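Chala: a word list for people who cook from other people's handwriting

README, last touched in August

Hi! I'm Corina Mayrhofer and I keep this thing going. Chala is a plain text list of the weird, local, half-spelled words that turn up on old handwritten recipe cards, along with my best guess at what each one means in a modern kitchen. It started as a note taped inside my cupboard door and got out of hand.

What's in the folder

terms.csv is the main list, one word per line. cards.csv says which card each word came from and who typed it up. notes.txt is where I argue with myself. There's also a folder called maybe, which holds words I haven't been able to pin down, and please don't build anything on top of that one, it changes whenever I'm in a mood.

The columns in terms.csv

word — spelled the way it is on the card, mistakes and all. If the card says "cinamon" then so do we.
reading — the spelling you'd find in a dictionary.
kind — ingredient, measure, tool or action.
meaning — everyday English, kept short.
sure — a number from 1 to 4. A 4 means the writer or a close relative told us. A 1 means I'm squinting.
card — the card it came from, matching cards.csv.

Where the words come from

The first batch was 80 cards from a tin that Senad Ionescu picked up at a house sale in Flosstead. Most are in the same slanted hand, and whoever she was, she loved caraway and did not believe in oven temperatures. "Hot" and "good hot" are two different settings! I went back and forth on that for ages and ended up listing them separately, both with a sure of 2.

After that Bezawit Woldemariam sent in her aunt's notebook, which has its own way of writing measures, and Boyang Tian typed up a stack of church supper cards from Navton. Boyang's are the cleanest in the whole list. Mine are the messiest (sorry, I type on the couch).

Things that will trip you up

Measures are the hard part. A "cup" in the Flosstead tin is a teacup, and I only worked that out after a very sad sponge cake. A "spoon" could be nearly anything. Where a card gives the same recipe twice in different units I've used that to work backward, and the math is in notes.txt if you want to check it. Please do check it.

"Butter the size of an egg" is in there as a measure. So is "butter the size of a walnut." Sorin Barbu thinks these should be ingredients, he has written to me about it at length, and he's welcome to keep his own copy that way.

Brand names: there's a shortening on the cards called Cesance that I can't find in any of the old ads I've looked through. I treat it as plain shortening and it bakes up fine. If your grandmother had a can of it, write to me, I mean it.

A few actions look like ingredients. "Wilt" is a verb on one card and a person on another ("Wilt's pickles"). If you're sorting by machine, look at the kind column before you trust anything.

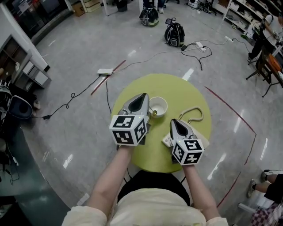 4 min read

Sending in your own cards

Type them exactly as written, one card to a file, and leave the line breaks where the writer put them. If you can't read a word, put a question mark in brackets and move on. Don't fix the grammar. Stains, crossings-out and little notes in the margin ("too dry — Ed liked it") are all welcome, just put them at the bottom under a line that says margin.

Leave out last names and street addresses of anyone living. I strip those when I spot them but I'm not perfect. It also helps to know roughly where the cook lived, since "sweet milk" seems to move around in meaning from one place to the next.

What I'd use it for, and what I wouldn't

It's great for reading a card you already have in your hand. It's OK for spelling lookups. I wouldn't use it to say how a whole region talked, because most of the list comes from 3 kitchens and a church basement. And please, please don't use the canning words as canning instructions. Old cards are casual about jars in a way that scares me, so get your times from something current.

Terms

Use it, copy it, print it out and tape it in your own cupboard. A mention of Chala is nice if you publish something. The cards themselves still belong to the families, so ask before you reprint a whole recipe.

To do

Merge the two entries for "clabber."
Ask Bezawit about the squiggle on the flatbread page.
Finish the pickles.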